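So the dandelion duvet is finally on the bed, and I have spent most of my Monday folding sweaters on top of it. I was supposed to be paying bills. I had the checkbook out and everything! Then I went in to get my slippers, saw the chair (you all know about the chair), and that was the end of the bills.

Some of you asked after the January post whether I ever got the sweater situation under control. Well, no. I bought one of those hanging shelf things from Lavoie, the kind with the canvas pockets, and it held up fine until I put sweaters in it. Then it sagged so badly that the bottom pocket was sitting on my shoes. I gave it to my sister for her craft yarn and she loves it, so at least one of us is organized.

Then last week I was at the Flullurance for lightbulbs and got talking with Zoltán Antal, who runs the alterations counter in the back. I've been going to him for years, he hemmed my bridesmaid dress the day before the wedding and didn't even yell at me. I had on a cardigan that was getting long in the shoulders, and he looked at it and asked me if I was hanging my knits. I said sometimes. He said, "Never," and went back to his sewing machine. That was the whole conversation. I felt like I'd been caught stealing.

So now everything knitted gets folded, and the closet rod is for blouses and coats only. I pulled every last sweater off its hanger and started working on the bed, which is the only flat surface in this house that's big enough (the dining table has the jigsaw on it, still, don't ask).

The pink one was the first to get done because it's my favorite and because it's the fussiest. I got it at Prinotov two winters ago when they were closing the downtown store, and it was marked down so low I thought the tag was a mistake. It's all cables and little holes, with round buttons that look like pearls and a sparkly bow on the chest that I would have told you I was too old for. I am not too old for it. I wore it to my niece's recital and three different people said something nice.

The trouble with a knit like that is that it wants to slide. You get one side folded in, you turn to do the other one, and the first has crept back out. I must have done it five times. What finally worked, after a lot of muttering:

Button it all the way up first. I always skipped this step and I always regretted it.

Lay it flat with the front up and smooth it with your hands from the middle out to the sides. Get the sleeves out straight and the cuffs flat too, or you'll have a lump later on.

Flip it over so it's face down, then bring one side in toward the middle and lay the sleeve straight down along it. Same with the other side.

Fold the bottom up, then up again if it's a long one. Turn it over and pat it. I do think the patting helps.

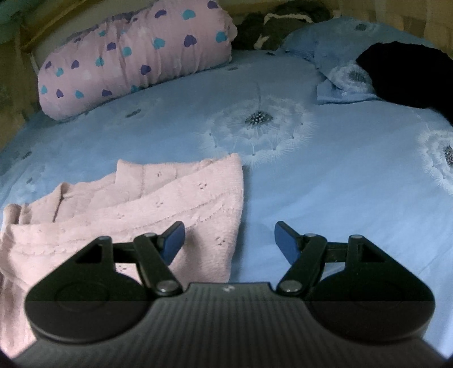
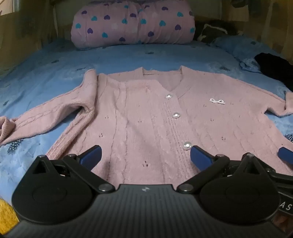 My pink cardigan on the new bedding, with the heart bolster up at the top.

Isn't that blue pretty, though? I went back and forth about the dandelions for ages. The catalog from Drestine had the same set in a green, and my husband voted green, but he also voted for the brown couch, so his vote doesn't count for very much anymore. I'm so glad I went with the blue. The big white puffs make me feel like it's summer, and after the spring we've had I will take it.

The bolster with the hearts doesn't match one thing in that room and I don't care. It's the best thing in the world to read against, it goes right behind the small of your back. I keep thinking I'll sew a plain cover for it, something in white or maybe a soft gray, and then I look at the purple and turquoise hearts and they cheer me up and I put the fabric back in the drawer. Does anybody have a good pattern for a bolster cover with a zipper? The only one I found uses ties at the ends and I know I'd be retying them every single night.

Back to the sweaters. After the pink one I did the two gray ones, then the navy turtleneck, which has a pull in the elbow that I'm going to try to fix with a crochet hook. If you have ever done that without making it worse, please write and tell me how. The wool ones went into the cedar chest with fresh lavender bags, and the cotton ones are in the second drawer of the dresser, standing up on their edges so that I can see what I've got. A reader named Carol suggested that back in the winter and I was a doubter, but she was right. I found a yellow cardigan I'd forgotten I owned.

I still have the black things to do. All my black clothes look exactly alike in a pile, I can never tell if I'm holding pants or a skirt until I've shaken it out. They can wait until tomorrow. The bills can wait too, except the phone bill, which really can't, so I'm going to go do that one now.

If I can get the jigsaw finished this weekend I'll put up a picture. It's a lighthouse, and we are down to the sky.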